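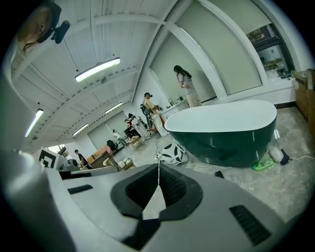 7/3/99
By the Brillevley press office

Brillevley has opened a bathroom display room at its Skenine store, with a freestanding oval bathtub as the main item on the floor. The tub has a glossy dark green outside and a white inside rim. It is the first colored tub the company has put on show at Skenine.

The room was used for storage until November. It has a white ceiling with the metal beams left exposed, long fluorescent lights and a gray marbled floor. Light gray-green roller blinds are fitted along one side.

Brillevley said customers had asked for a place to look at a full-size tub with space to walk all the way around it. At the older Zarei store, tubs are lined up against a wall and most shoppers see only the front.

Visitors may climb into the tub to check the length and the slope of the back. Shoes must come off first. Staff can go over floor loads, drain positions and delivery, and customers are asked to bring the measurements of their bathroom, including the width of the door and any stairs.

The Jaltis delivery service will carry tubs ordered at Skenine. Delivery to a ground-floor room is free within 15 miles of the store. Upstairs delivery is charged separately and needs seven days' notice. Old tubs can be taken away on the same trip if they have already been disconnected.

The display room is open during store hours. Groups of more than 10 should call ahead.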